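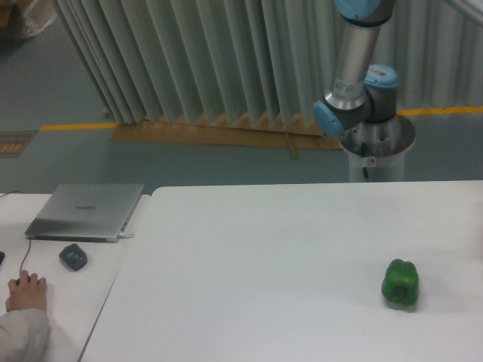 20 July 2022

So I've finally given up sugar in my tea. I know, I know, it's not exactly climbing a mountain, but I've been a two-spoons person since I was 12 and my gran let me make my own, so it feels like a big deal in this house!

It started with Shuk-fan at work, who stopped last September and has been quietly smug ever since. She told me to give it 30 days. Cut down first, she said, then stop. I ignored the first bit and went straight to nothing, and the first cup was like drinking a wet fence.

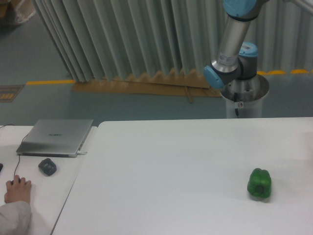 White table, Wednesday morning.

By the second week I'd moved to smaller mugs (less to get through) and a splash more milk. I also tried one of those sweetener tablets from the back of the cupboard, which fizzed, and I poured the lot down the sink. Fabrice said I should switch to coffee. Fabrice always says that.

Then last Thursday I picked up the wrong mug in the kitchen, took a big gulp and nearly spat it out. Far too sweet! It was Bijan's, and he only has one spoon. I stood there feeling rather pleased with myself, then had to make him a new one.
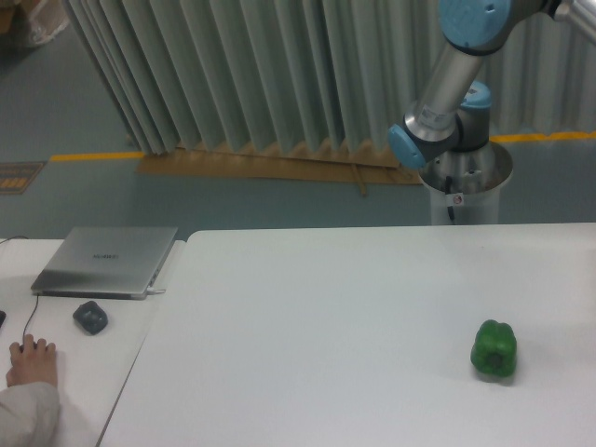
What I'm eating instead

Biscuits, mostly. I'm not going to pretend otherwise. If I added it all up I've probably eaten more sugar this month than I did before, but the tea is plain and that was the deal. Crisps are next, maybe after the holidays. Or toast. I do eat a lot of toast.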